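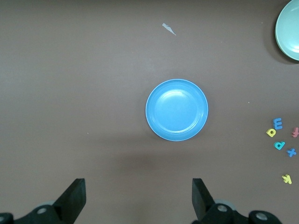 Figure 3. Round blue plate on a tabletop.

Section 3: Setting up your case diary

Welcome to the part of Clidodel we most enjoy showing people! By the time you finish this section you will have a working diary for your court case, with every hearing, filing and phone call in date order. Families who came to us with shopping bags full of papers have told us how good it feels to see the whole thing on one screen for the first time, and we hope you get that same feeling.

This section is for complainants, witnesses and relatives who are following a case themselves, with or without a lawyer. If you run a legal aid office and want to manage diaries for several clients, set up one diary first using these steps, then go to Section 7.

Before you start

Have these nearby:
- the case number, exactly as it is written on the court's papers
- the name of the court and the courtroom or division
- the first complaint or police report, if you have a copy
- any letters telling you about a hearing date

You can begin with only the case number. Everything else can be added later, in any order.

3.1 Create the diary

1. Open Clidodel and choose New diary.
2. Type a short name for the diary. Ruoxi Du, who tested this version with us in Dudport, used her street name and the word "inquiry," and that works beautifully.
3. Enter the case number. Keep the slashes, dashes and letters.
4. Choose the type of proceeding: criminal trial, civil claim, inquest, public inquiry or appeal.
5. Choose your role. If you are both a witness and an injured party, tick both boxes.
6. Press Save. The diary opens on an empty timeline.

Note: If your case has moved from one court to another, it may have two or three numbers. Enter the current one here and put the older ones under Former numbers. Search will find all of them.

Caution: Do not use the full name of a child or a protected witness in the diary name. The name shows on the opening screen, even when the diary is locked.

3.2 Add your first events

The timeline is where the fun begins (yes, we said fun, and Aiguo Cui on our help line will back us up).

1. Press Add event.
2. Pick a date. If you only remember the month, choose Month only and enter, say, March and the year. The event will sit at the start of that month with a dotted outline.
3. Pick a kind: hearing, filing, statement, meeting, call, or other.
4. Write what took place in your own words. One event can hold up to 4000 characters.
5. Under Source, choose Document, My memory or Told to me by someone else.
6. Press Save event.

Please take a moment over step 5. A lawyer reading your diary years from now will want to know which entries rest on paper and which rest on memory, and the colored bar beside each entry shows that at a glance.

Note: Adjourned hearings count! Enter each one, even if you waited all morning and were sent home after a minute. Choose Hearing, then Adjourned, and fill in who asked for the delay and what reason was given. The Delay report in Section 5 is built entirely from these entries, and it is a wonderful thing to hand to a lawyer who is drafting a request for an earlier date.

3.3 Attach papers

1. Open an event and press Attach.
2. Choose a scan or a phone photo. Both are fine.
3. Enter the number of pages.
4. If the paper is a certified copy, tick Certified and type the stamp date.
5. Under Where is the original, write the place you keep it: a folder, a bank box, your lawyer's office.

You can attach up to 89 files to a single event. If you have a thick bundle such as a charge sheet with annexes, scan it as one file and use the Page notes tab to mark the parts you go back to.

Caution: Clidodel keeps a copy for your own use. It does not replace the original. Never throw away, fold over, staple or write on a court paper after you have scanned it.

Caution: Some papers are given to you on the condition that you do not share them. For these, tick Restricted. Restricted papers stay out of every printout and every shared view.

3.4 Set hearing reminders

1. Open the event for your next hearing.
2. Press Remind me.
3. Choose when: 13 days before, 3 days before, the evening before, or any mix of these.
4. Add travel notes, such as the bus you take or the entrance for witnesses.
5. Press Save.

Note: Reminders use the date you typed. Clidodel is not connected to any court's own list, so please check with the court office or your lawyer before you travel.

3.5 Let someone else read along

Long cases are easier with company, and sharing is one of the features people write to us about most.

1. Open Settings, then Readers.
2. Type the person's email address.
3. Choose Read only or Read and add. A person with Read and add can enter new events but cannot change yours.
4. Choose whether they can see attached papers.
5. Press Invite.

Chunhua Feng and Dehua Jin, two sisters following the same inquest from different cities, keep one diary between them this way. Each entry carries the initials of the person who wrote it.

Caution: If you are a witness and have not yet given evidence, ask your lawyer or the prosecutor's office before you share a diary with another witness. In many courts witnesses must not compare accounts beforehand.

3.6 Lock and back up

1. Open Settings, then Lock.
2. Choose a passphrase of four or more words.
3. Write it down and keep it away from the computer.
4. Open Settings, then Backup, and plug in a memory stick.
5. Press Back up now and wait for the green check mark.

Do the backup again after every hearing.

Caution: Plarnen, the company that makes Clidodel, cannot reset a lost passphrase. Without it, the diary stays closed, even to us.

If something looks wrong

Events appear in the wrong order: check for a Month only date. Open the event and add the day if you have since found it.

A paper will not attach: the file may be password protected. Save an open copy and try again.

The Delay report is blank: at least one hearing must be marked Adjourned.

An invited reader sees nothing: ask them to check for the invitation in their junk mail, then press Resend next to their name.

Printing for the Ding format (narrow margins, numbered lines) was set up by Ursina Zwahlen and is covered in Section 4, along with cover sheets.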